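Hello from a very damp Saldale, where I've spent most of April on my knees in the Uniyal wetland looking at moss, and I've been promising a few of you a proper update on the peatland survey, so settle in with a cuppa because this may go on a bit (1/8)

For anyone new here, I help with the plant side of the Peleo project, which is trying to work out what's still growing in the old drained bogs on the north side of the valley. They were ditched for grazing long before my time and then more or less forgotten (2/8)

We finished the last of the plots just before dark, and the records now stand at 2,671, every one of them entered by Pallavi Katiyar, who has the patience of a saint and much better handwriting than me. My notebook went in the creek in week two and I'm still peeling the pages apart!
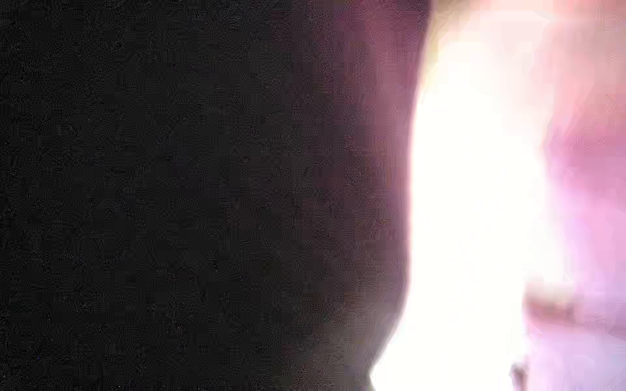 The big news is sundews. Pallavi found 2 separate patches along the eastern ditch, in a stretch we'd all written off as too dry, and I may have let out a small yell. They're tiny things, easily missed under the rushes, and neither patch was on the old maps (4/8)

Hemant Gautam has been looking after the water levels, and he reckons the eastern ditch has been slumping in on itself for years and holding water back without any help from us. He'd like to block the rest of it with peat dams before next winter, and I'm right behind him on that (5/8)

Someone asked me yesterday why we don't just plant the place up with trees, and it's a fair question, I used to ask it myself. Trees on deep peat tend to dry it out, and then the mosses go, and the crane flies, and the birds that feed on them. We do have lovely willows down at the Mastum end and they're staying put (6/8)

The part I'm less cheerful about is the southern block. Mostly rank grass, a lot of bare peat on the slopes, and only a few sad cushions of sphagnum hanging on in the hollows. Hemant thinks it'll come back slowly if we can keep the stock off. I'd love to hear from anybody who has tried spreading moss fragments on ground like that, and what you covered them with (7/8)

Next up is the moths, which means late nights, a thermos and my terrible waterproof trousers. I'll put the full plant list up once Pallavi and I have argued over the last few sedges. Thanks for reading all this, you're a kind lot, and if you know your sedges please, please get in touch (8/8)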